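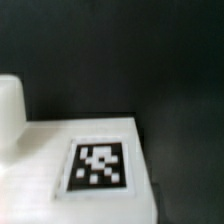
White block, layer lines on the flat top.

Category: Finishes & Surfaces > Matte White
7 min read

stekex_r
Repainting built-in drawers, MDF fronts, matte white over gray primer. The first coat flashed badly: shiny bands wherever I overlapped a wet edge. Paint is Wevari interior matte, short-nap roller, 6 inch. Thin it or change rollers?

bjarnason
Neither. Flashing on MDF comes from uneven absorption. Seal the cut edges, sand at 220, prime again, sand again. Thinning matte paint lowers the solids and makes the bands worse.

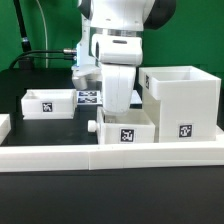
The other variable is film thickness. Drawer fronts have four edges, and paint builds up on every one of them. Pull the drawers, lay the fronts flat, and roll the edges first with an almost dry roller.

Mesfin Gashaw
Disagree on thinning. Wevari matte is thick out of the can. I add a little water below 70 F and more above it. I have done two kitchens that way with no bands. Agree on sealing the edges.

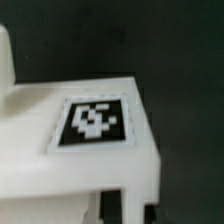
Matte off-white top face, dark background.

bjarnason
Two kitchens on what substrate? Maple veneer absorbs evenly. MDF edges don't.

Mesfin Gashaw
One was MDF. Primed with Skandalwood shellac, two coats.

bjarnason
Then the shellac did the work.

stekex_r
I used water-based primer, one coat, no sanding after. Edges are fuzzy to the touch.

bjarnason
That's raised fiber. Sand it off and use the shellac.

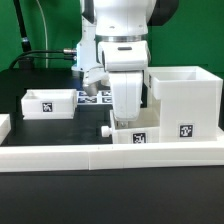 Small open white box, black tabletop.

Mesfin Gashaw
Also check the sheen under a lamp held low to the surface. Ceiling light hides half of it. I still say thin the topcoat.

stekex_r
Ordered the shellac. I'll do one front thinned and one straight from the can and post both in this thread.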